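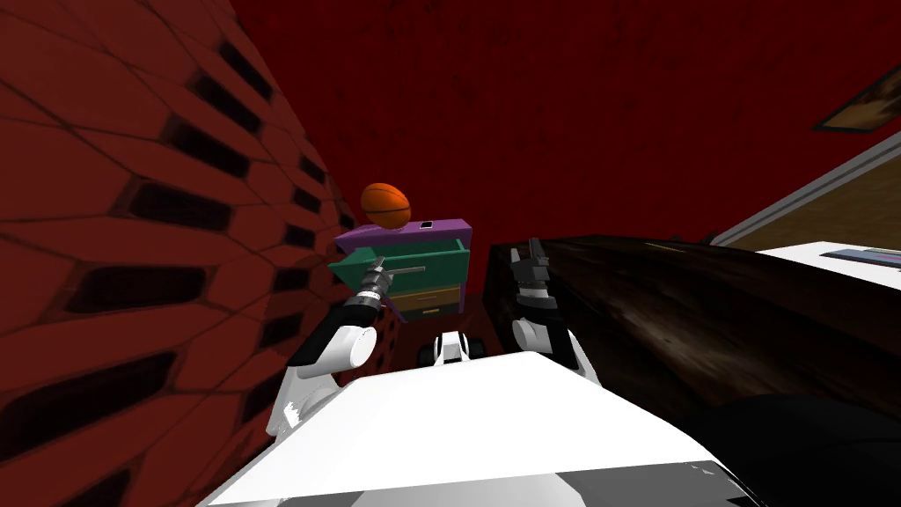 Aurelia Zürcher asks whether football boots can go on the radiator overnight if they are stuffed with newspaper first. They should not. Direct heat hardens leather and softens the glue at the sole, and newspaper does not prevent either.

Home | Kit Care | Training | Fixtures | Contact

Drying and storing playing kit

Boots. Knock the mud off outdoors, then brush with a stiff nylon brush and cold water. Remove the insoles and laces and dry them separately. Pack the toe firmly with plain paper and replace it after 2 hours, when most of the water has been taken up. Leave the boots on their sides in a ventilated room. Synthetic uppers are normally ready the next day; leather takes longer and should be given a thin coat of conditioner once dry.

Studs. Unscrew them after the last match of the season, wipe the threads and apply a trace of petroleum jelly. A seized stud can usually be freed by standing the sole in warm water for a few minutes – keep the upper clear of it – and then using the correct key. Pliers round off the edges.

Shoulder pads. Wipe the shell with diluted washing-up liquid. Open all straps and stand the pads upright with the lining outwards. Check rivets and elastic at the same time. Elastic that stays slack after stretching needs replacing.

Shirts. Turn inside out and wash at 30 degrees without fabric softener, which coats the fibres and reduces wicking. Grass stains should be treated beforehand with a little white vinegar, tested on an inside seam. Printed numbers must not be ironed directly.

Gloves. Hand wash in lukewarm water, press between towels and dry palm upwards. Tacky palms recover some grip after washing, but not once the surface has started to crack.

Storage. Kit put away in August for players on the Hestville and Drinville squads was kept in unlined drawers. Anything stored damp had mildew by the first fixture. Leave drawers open slightly for a day before filling them, and keep metal studs away from shirts.

263 shares | 2 comments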